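Stevstead Two-Finger Gripper, Model 207
Setup and Care

The Model 207 is supplied by Stevstead for fruit handling cells and is shipped with a matching simulation file. Customers are asked to complete setup in the simulator before the gripper is mounted on the arm.

Set the opening to 100 percent and place the test fruit above the fingertips, clear of both fingers. The supplied fruit model resembles a pomegranate, with a small crown and a blemished patch on the rind. Lower the gripper fully, rotate it if required, and begin the approach again from the open position.
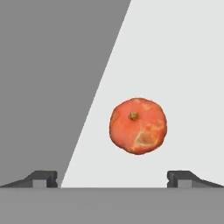
Closing force is set in three steps, beginning with the lowest. Settings approved in the simulator may then be copied to the cell controller through the Clisstead interface module, sold separately.

Finger pads should be wiped after each shift and replaced in pairs. Fasteners are to be checked every March. Repairs to the drive are carried out only at the Ollusby service center.

Included: gripper, mounting plate, three spare pad sets, simulation file
Distributor: Yáñez
Page revised: 22/09/2020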